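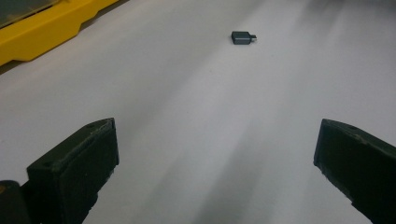 Page last changed: 3 October 2023

Dry beans on a small scale: drying, cleaning and lot records at Tapia

The shared bean shed at Kakthorpe goes by the name Tapia, after the road it stands on. It takes in dry beans from 10 farms, brings them to storage moisture, cleans them, and returns them to the growers in bags or holds them for sale to shops and kitchens in the district. The operations manager, who has run the equipment since the shed opened, agreed to talk through the process in the order the beans meet it. The conversation took place between deliveries and has been shortened.

Most of the volume is a mottled brown bush bean grown locally under the name Kudum. It ripens unevenly. Pods at the base of the plant are dry while those at the top are still leathery, so a combined load arrives with a spread of moisture that an average figure conceals.

"People ring up and tell me the load is at sixteen," the manager said. "I ask them sixteen where. If you took one handful from the top of the trailer, you have measured one handful. Half that load could be at fourteen and the rest at nineteen, and the nineteens are what will heat up in the bin."

Sampling at intake is done with a slotted probe pushed to the floor of the trailer at the corners and in the middle. The samples are kept apart and read separately. If the spread between the driest and wettest is more than two points, the load goes to the drying floor. A load with a narrower spread can go directly to an aerated bin.

The minimum lot is 200 kilograms. Anything below that does not cover the depth of the drying floor evenly, and air takes the shortest path through the thin part. Two growers with smaller plots are allowed to combine, provided they grow the same bean from the same seed source and agree in writing to share the result of the cleaning.

Air and heat

The drying floor is a perforated steel deck over a plenum, with a single centrifugal fan and a small propane burner. The burner is used less than visitors expect.

"Beans aren't corn. You can push corn. If you push a bean, the coat dries faster than the inside, it shrinks, and it splits. We call it checking. You can't see it at first. You see it when the bag is opened, or when somebody soaks the beans and the skins float off."

The rule at the shed is that incoming air is warmed only enough to bring its relative humidity down, and never by more than 10 degrees above outdoor temperature. On a dry afternoon the burner stays off. At night the fan may be shut down altogether, as damp air would put water back into the bottom layer. The fan was on a manual switch for the first two seasons. It is now governed by a controller that compares outdoor humidity with the moisture target and runs the fan only when the air will do some good.

Asked what the controller changed, the manager was brief. "Fewer trips out here in the dark. The beans are about the same."

Depth on the floor is held to half a metre. The bed is turned once by hand with a wide scoop, on the second day, and then left. Turning more often evens out the moisture but also drops the beans on each other, and each drop adds splits. A dried lot is moved by belt. There is no auger anywhere in the building. One was on site when the shed was taken over, and it was sold. 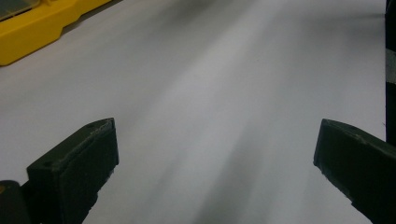
Light and shadow on a pale grey surface.

Cleaning

Cleaning takes place in three passes. An air column draws off pod fragments, dust and light beans. A pair of screens then takes out whatever is too large or too small. The last pass is a gravity table, a tilted deck that shakes while air rises through it, so that denser material walks uphill and lighter material slides down. The gravity table does most of the work of taking out soil clods and stones close to bean size.

"The screens are easy. You pick the right hole, you put it in, you walk away. The table has five settings and they all affect each other. You change the tilt, now your air is wrong. I tell new operators to touch one thing and then wait. Wait longer than feels right. The deck has to fill up again before what comes off the end means anything."

The settings used for Kudum are written on a card fixed to the side of the table. The manager described them as a place to start. A crop from sandy ground is cleaner and slightly heavier, and takes more air. A crop cut low over clay brings clods that have the same density as the bean, and no setting removes them. Those lots are run across a picking belt, and the grower is charged for the hours.

Cleaning loss is reported to each grower as a percentage of the dried weight, with the splits weighed apart from the dirt. The two call for different corrections. Dirt points to the height of the cut. Splits point to the thresher, usually to cylinder speed, and sometimes to beans that were threshed too dry. Several of the farms thresh early in the morning for this reason, with a little dew still on the pods.

Storage through winter

Cleaned lots are held in lidded bins in an insulated room that is kept dark. Light darkens the pale part of the Kudum coat, and buyers read a dark coat as an old bean. They are partly right. Older beans take longer to cook, and beans stored warm and moist age faster than beans stored cool and dry.

Cold has its own difficulty. In January the room can drop well below freezing if the heater is off, and a bean at that temperature is brittle. For a week or so each winter the shed does no bagging. Orders for that period are bagged in advance.

"I had a customer who wanted a full bin bagged in the worst of the cold. We did it. The splits at the bottom of every bag were bad enough that we took it back. Now the answer is no, and they can have it when the room warms up."

Insects have been a minor problem so far. Bean weevil can come in from the field inside the seed, where no screen will find it. Any lot intended for seed is sampled again a month after intake, and the sample is kept in a closed jar in the office, where it is warm. If adults emerge in the jar, the lot is pulled. Cold treatment in a rented freezer container is the remedy used, on the whole lot, in shallow trays.

Records 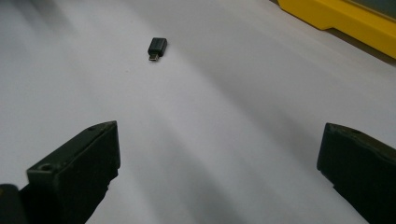 Every lot is entered in Kunden, the batch record program the shed adopted in its second year, and carries the same number from the trailer to the bag. The total stands at 1,028 lots. A record holds the grower, the field, the intake readings by probe position, fan hours, burner hours, dried weight, the screens used, and the weight of each fraction removed. Bin temperatures come from loggers that hang on a cord in the middle of the bin and have to be read out one at a time at the office computer. The readings are then copied into the lot record by hand, and the manager checks the first and last values against a glass thermometer.

The program was chosen for its export function. Growers who hold organic certification have to show an unbroken trail for each lot, and the inspector wants it on paper. Kunden produces a two-page summary. Before that, the same information was in a binder, with the fan hours in one section and the weights in another.

"The binder was fine for me. It was no good for anyone else. When I was away there was a lot that sat on the floor two days too long, with the fan running, as the sheet was in my truck. It came off too dry and we lost money on weight and on splits."

The records have also settled one argument. Some members believed that beans left to stand in the field until fully dry cleaned up better than beans cut early and finished on the floor. When the lots were sorted by intake moisture, the early cut had lower total loss in every season but one. The exception was a dry year in which very little went to the floor at all. The manager cautioned that the fields were not matched and that the growers who cut early also tend to own the better threshers.

Charges and capacity

Drying is charged by points of moisture removed, and cleaning by intake weight. There is no membership discount. Farms outside the group can book the gravity table once the members' lots are through, which is usually after the first snow.

The largest single lot the floor will take is 2,000 kilograms. Two farms now grow more than that of one bean, and their crop is split across two lots with separate numbers. A second floor has been priced. The difficulty is the power supply to the building, which will not start two fans of that size together. A soft starter would solve it, and so would a rule that the second fan waits for the first. The members have asked for costs on both.

The manager would put the money into the intake end first. The trailer pit is open on one side and cannot be used in rain, so deliveries bunch up on dry days when everyone is also harvesting.

"A roof and a wall. It's dull, but that's where the lineup is. You can have two floors in there and it won't matter if the beans are sitting outside under a tarp."

Growers who have not used the shed before are asked to bring a sealed jar of the crop a week before they intend to cut. It is read on the bench meter and again by oven, with the sample weighed before and after. The oven result takes until the following day, and is the one that gets written down. The bench meter has no setting for Kudum. It is run on the setting for pinto, and reads slightly high.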